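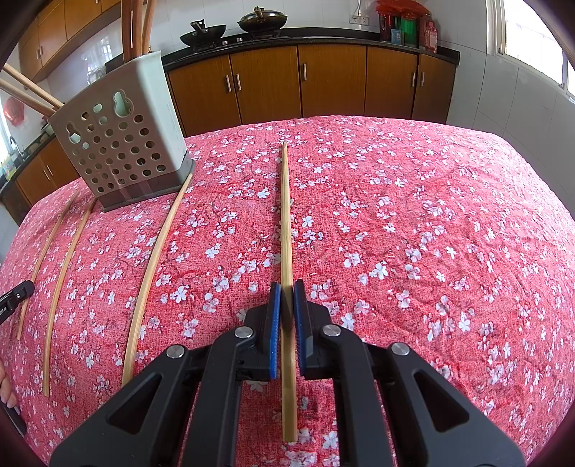
Udellow hand-held gripper with blue textured pads

Udellow is our two-fingered gripper for people who want to try out a finger shape, a pad or a camera before they commit to bolting anything onto an arm. You hold it, you squeeze, and you find out fairly quickly whether the job you have in mind is going to be a pleasure or a nuisance. We have been making them at Drikero for a good while now, and this is the version we're happiest with so far (the linkage has been redrawn from scratch, and the old rattle has gone, thank goodness).

The linkage arms are black plastic with triangular openings, so there is less weight out at the end of your wrist than you might expect from looking at it. Round silver metal caps cover the pivots, two on each side. The fingers close parallel to one another, and the blue pads sit squarely on whatever you're picking up.

Why we test with chopsticks

A wooden chopstick is a wonderfully awkward thing for a gripper. It is long and thin, it rolls, and if the pads don't meet evenly it will swing round and point at the ceiling. Graham Wainwright, who looks after our pad moulds, started bringing them in from home when we were choosing between smooth and textured surfaces, and they have been part of our bench routine ever since. We take them out of a holder, lay them on cloth, pick them up again and put them back. Patterned fabric is especially good for this if you're comparing cameras too, as a busy print gives the picture processing something to think about.

Every pad design goes through 2000 closings before we offer it for sale, and then 100 chopstick pick-ups by hand, shared between at least two people so that one person's habits don't flatter the result.

Choosing your pads

Blue textured (supplied): our all-rounder, and the one to start with. Good on wood, card and most plastics, and forgiving if you come in at a slight angle.

Smooth grey: kinder to polished or printed surfaces. Thin sticks do tend to turn in it, so we'd steer you away from it for cutlery and tools.

Soft ribbed: for fruit, sponges and anything that gives. Akosua Laryea prefers it for bread rolls and will tell you so at length if you ring on the right afternoon!

Pads slide off towards the fingertip and need no tools. Please change both at once, even if only one looks tired.

How it compares with the Trisell

We're often asked whether to buy this or our Trisell, and the answer depends mostly on what you pick up. The Trisell has three fingers and is lovely with jars, balls and bottle tops, but it is bulkier at the front and will nudge neighbouring things aside when they're close together. For several thin items lying side by side, the Udellow is the better tool by some distance. If you can't decide, we will lend you both for 11 days and you can send back the one you get on with least.

Cameras and arms

The mounting plate takes most small cameras, and we can drill it to your own pattern if you send us a drawing. A wide lens is worth having. You want both fingertips in view along with a fair bit of the room behind them, so that you can tell where you are when you look at the recording later. For arms, ask for the Ait Ali adaptor, which puts the same fingers and pads on a powered wrist. Whatever you learned by hand about approach and pad choice should carry over nicely, though do allow yourself a morning to set the closing force.

What's in the box

Udellow gripper, right- or left-handed use
One pair of blue textured pads, fitted
One spare pair, same colour
Camera mounting plate with screws
Printed setting-up sheet

Weight without camera: 203 g

From our customers

"I had it out of the box and working before my tea had gone cold. The pads hold a pencil very well and a wet spoon nearly as well. I would have liked a longer handle." Azucena Tapia

"We tried four pad types over a fortnight and came back to the blue." Terence Rudd

Ordering

Longer handles arrive in March and will fit grippers you already own. For loans, drilled plates and adaptor questions, ask for Brittany Pelletier on the sales desk, who is in from 9.30 and is very happy to talk things through before you spend anything.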